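Print this page | E-mail this page

Punau Two-Arm Bench Kit
Builder's Guide, Section 4: Gripper Pads, Wrist Camera and First Stem Pick

4.1 Before you start

This section assumes that both arms are bolted to the bench plate and that the joint zero routine in Section 3 has been run on each. If an arm has been moved to a different mounting hole after zeroing, repeat Section 3 before going on.

You will need:

- Finger pads, black, one pair per arm
- M3 screws from bag C
- 2 mm hex driver
- Wrist camera and its short cable
- One artificial flower with a single stem (not supplied)

CAUTION: Switch off the power supply and wait 30 seconds before putting hands between the fingers. The gripper motor holds its last position until the capacitors on the Surdu driver board have drained.

4.2 Fitting the finger pads

1. Open the gripper fully by hand. It should move with light, even resistance.
2. Place a pad on each finger with the beveled end pointing away from the wrist.
3. Start both screws on each pad before tightening either one.
4. Close the fingers by hand and look at the line between the pads. The gap should be the same width from top to bottom. If it is wider at the tip, loosen the lower screw a quarter turn, press the pads together and tighten again.
5. Wipe the pad faces with a dry cloth. Do not use solvent.

NOTE: Pads from the first Carnuvside batch have countersunk holes on one side only. The countersink faces out.

4.3 Fitting the wrist camera

1. Slide the camera into the bracket until the clip seats.
2. Route the cable along the outside of the forearm and leave a loop at the wrist large enough for a full turn of the last joint.
3. Power up and open the camera view in Illedetti.
4. Adjust the bracket so that the tips of both fingers show at the bottom center of the view. Tighten the bracket screw.
5. Rotate the wrist through its full range. The cable must not pull tight or cross in front of the lens.

NOTE: A window or lamp behind the work will turn the background white. This does no harm as long as the finger edges and the stem can still be told apart. If they cannot, lower the exposure setting one step at a time.

4.4 Setting the grip

The grip has two settings, closing speed and force limit. Both are stored per arm.

1. In the Gripper tab, set closing speed to 50.
2. Set the force limit to 4. This is a low value, meant for thin and soft items. The default is too high for a wire stem and will leave a permanent flat spot in the plastic.
3. Set the hold time to 2000 ms.
4. Press Save to Arm. Settings that are not saved are lost at power-off.

CAUTION: Do not raise the force limit to cure a slipping stem. Check the pad gap first (4.2, step 4).

4.5 First stem pick

1. Stand the flower upright in a weighted holder inside the reach of the arm under test.
2. Park the other arm. It may stay in the camera view but must be outside the marked work circle.
3. Jog the gripper toward the stem with the fingers open and vertical. Approach below the bloom, at a bare length of stem. Leaves caught between the pads spread the load and let the stem turn.
4. Stop when the stem is centered between the pads.
5. Press Close. Wait for the hold time to run out.
6. Raise the arm slowly until the stem is clear of the holder.
7. Hold for one minute. The bloom should not tip or rotate.
8. Lower the stem into the holder and press Open.

If the bloom leans to one side, the grip is too low on the stem for the weight of the head. Move up and repeat. If the stem turns in the pads, check for a leaf stalk in the grip.

When one arm passes, repeat 4.5 with the other. Record the final settings for each on the card inside the control box lid.

Section revised in June by Tincuța Matei.

Related pages
Section 3: Joint Zero Routine
Section 5: Recording and Replaying a Motion
Surdu Driver Board: Jumper Settings
Spare Parts, Bags A to F
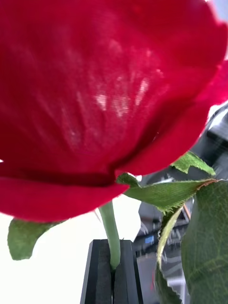
Fig. 4-1. Stem gripped below the bloom, wrist camera view.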